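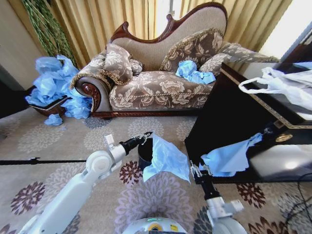
Última modificación: octubre, 18:40 (corregidas dos erratas)

Hilo sobre papeleras. La pregunta de siempre es si una máquina puede recoger ya un salón. Me limito a una parte: vaciar la papelera, poner bolsa nueva y retirar lo que haya caído fuera.

Un salón con moqueta estampada, mesa lacada negra y un diván lleno de cojines con flecos es mala noticia para casi cualquier sistema de percepción. La laca devuelve reflejos de la ventana. El estampado genera contornos donde no hay objetos. Los cables negros por el suelo son un problema de navegación, aparte del de manipulación.

Y luego está el material fino y arrugado. Un montón de láminas azul claro no tiene una forma que se pueda registrar de antemano. Cada pliegue tapa otro. El segmentador entrega una sola mancha y hay que decidir dónde acaba una lámina y dónde empieza la siguiente.

Para una pinza de dos dedos, agarrar una bola de ese material es fácil. Casi cualquier punto vale y el error de posición se perdona. Lo difícil es levantar una sola lámina, o soltarla donde toca sin que se quede pegada a un dedo.

En Presa llevamos desde la primavera cronometrando esta tarea con brazos comerciales. Definimos «hecho» así: papelera en pie, bolsa dentro, borde vuelto sobre el aro en todo el contorno, nada azul en el suelo en el radio acordado. Si falta una condición, el intento es nulo. No damos puntos parciales.

Mediana de los intentos válidos con nuestra configuración: 160 segundos. Tasa de éxito: 55 %. El tiempo me preocupa poco; un aparato doméstico puede trabajar cuando la casa está vacía. La tasa sí. Un fallo en esta tarea suele dejar la bolsa en el fondo de la papelera, y de ahí nuestro sistema no la recupera sin ayuda.

Desglose de fallos, de más a menos frecuente: borde de la bolsa mal vuelto, papelera desplazada o volcada al tirar del borde, apertura de la bolsa con las dos capas pegadas, restos en la moqueta que el sistema da por estampado.
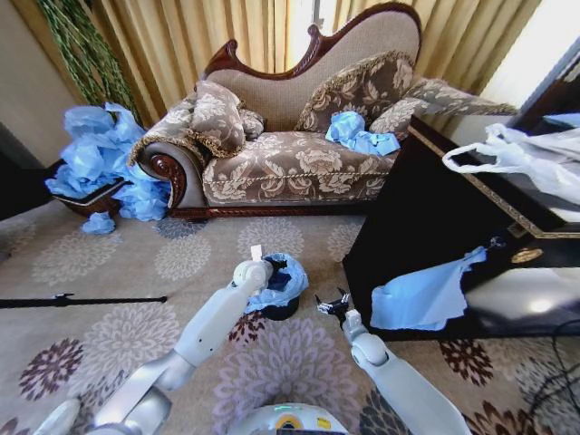 El segundo fallo tiene arreglo conocido: un brazo sujeta y el otro trabaja. Cuesta espacio. Con un mueble a un lado, el codo derecho pierde buena parte de su recorrido y el planificador empieza a devolver trayectorias largas o ninguna.

El primero no lo tengo resuelto. Volver el borde exige mantener tensión mientras se recorre el aro, y la tensión correcta depende del grosor de la película. Con control de fuerza en la muñeca mejora. Con visión sola, poco: cuando la cámara ve la arruga, el borde ya se ha salido.

Quyên Khổng defiende que el problema está mal planteado y que habría que cambiar la papelera: aro rígido abatible, bolsa precortada, todo pensado para la pinza. Técnicamente tiene razón. Mi objeción es que entonces medimos la papelera. Quien compre el robot tendrá en casa la que ya tenía.

En taller la discusión es otra. Sketelus sustituyó las bolsas por cubetas rígidas apilables y la retirada de recortes funciona sin supervisión durante el turno. Se controla la luz, el suelo es liso y el residuo siempre cae en el mismo punto. Ahí mi respuesta es que sí, ya.

Flalleron intentó llevar ese mismo enfoque a habitaciones de hotel y se quedó en los baños. Alicatado, geometría repetida, pocos textiles. Los dormitorios los siguen haciendo personas.

Me preguntan por los modelos entrenados con demostraciones teleoperadas. Generalizan mejor a objetos nuevos que nuestro planificador clásico y se defienden bien recogiendo. En la secuencia completa se pierden: dan la bolsa por colocada y pasan al paso siguiente. Falta una comprobación de estado fiable entre fases, y esa parte seguimos escribiéndola a mano.

Los registros del conjunto Hà (así llamamos a la serie de pruebas sobre moqueta) los subiré cuando termine de revisar las etiquetas. Hay intentos marcados como válidos que no cumplen el criterio del borde, así que ese 55 % puede bajar.

Si alguien tiene medidas de fuerza de apertura para bolsas de película fina, me interesan, sobre todo con humedad baja. Respondo por aquí.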